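Bench Notes: Teaching an Arm to Work on a Mat
Posted 24 Jul 2018 in Workshop Tips

A good many of you wrote in after the April page on soldering corners to ask about the software side of a bench arm, and I've been promising Bianca Matei I'd write it all down before I forget it again. So get yourself a coffee, because I do go on a bit. These are the habits that have saved me the most grumbling, and most of them have more to do with settings and planning than with screwdrivers.

Start with the mat. Dark and dull beats light and shiny for nearly everything the vision software has to do - finding edges, picking out a pale part, working out where the work area stops. I tried the bare white top for a whole winter and spent my evenings chasing glare. If your mat has been folded, lay it out flat overnight and smooth it by hand. Small creases won't bother a planner much, but they can show up as thin little "objects" if you have the detection threshold set too low. I keep mine at 200 and only touch it when the light changes.

Tell the planner about your cables! I can't say this warmly enough. The model that comes with most arms is a tidy set of links and joints, and your real arm has wire looping out to the side of it. In Jarnine (the planner I use, though any of them will have something like it) you can add a padding shape around the wrist. Make it generous. Laurier Gauthier draws his as one fat egg that takes in every loop at its widest, and he has had far fewer snags than I have.
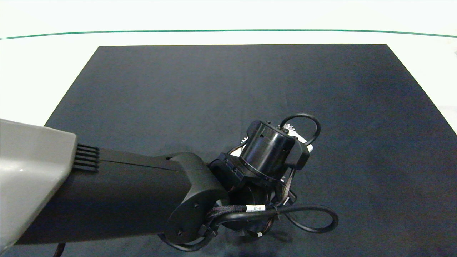
Cable loops at the wrist, over the navy mat. Measure your padding to the outside of the widest one.

Run every new path over an empty mat first, at slow speed, with your hand near the stop button. Then do it again with the wrist turned as far as the job will ever ask of it. Loops that hang nicely in one pose will swing somewhere else entirely in the next, and it's much nicer to find that out before there's a jar of screws in the way.

Shadows are the other thing. An arm throws a soft one right under the gripper, just where you want the camera to be looking, and on a dark mat it can blend in so well that you forget about it. Take your background picture with the arm parked, then take a second with the arm out over the middle, and give the software both. Arai calls this a "paired background" and hides it under Tools, second menu down.

A few smaller things, while I'm at it:

Label your cables and use the same names in your config file.

Cap the planner at 3000 tries per path. If it hasn't found a way by then, move the part.

Save your settings before an update, with a note to yourself in the file name. I lost a perfectly good wrist calibration in spring and I'm still a little sore over it.

Recheck the camera position after you tighten any screws on the arm. It takes 2 minutes.

Bianca has asked for a page on grip force next, and I have half of it written on the back of a seed catalog. If your planner handles padding differently, do write in and tell me which menu it's under.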